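Clearing out the spare room

I spent most of February getting the spare room ready for my aunt, Guilan Li, who is staying with us until summer. It had been a storage room for five years. I kept a few notes along the way, mostly so I remember how to do it the next time.

What went and what stayed

I started with the closet. Winter coats that no longer fit anyone went to the church sale. I found 16 mugs in a box marked "office" and kept three. The old tax papers took two evenings to sort, and Sihan Jia let me use the shredder at her work.

The curtains were harder. My aunt wakes up at first light and likes it that way, so I took down the heavy ones and put up a thin pair from Tian, the fabric store near the bus station. They came a little long. I pinned them and will hem them when I get to it.

She had one request, which was something red in the room. Fresh flowers make her sneeze, so it had to be cloth.
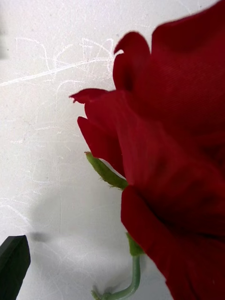
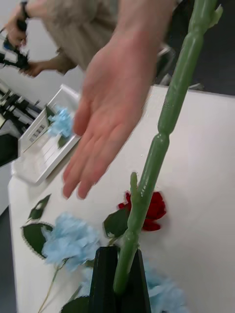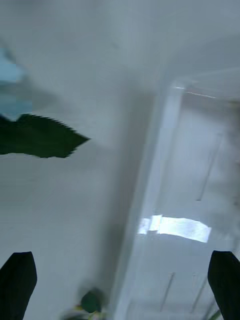

Paint and money

I painted three walls and left the one behind the bed alone. One coat would have been enough on the window side, but the wall by the door had old tape marks and needed two. Let the first coat dry overnight, whatever the can says.

The whole job cost 600 dollars. More than half of that was the mattress. I had planned to keep the old one until Qiuyue Han slept on it for a weekend and told me what it did to her back.

Still to do: a lamp with a switch she can reach from bed, and a second hook on the door. The window sticks too. I rubbed candle wax on the track and it moves better, but it still needs a hard push in the last few inches.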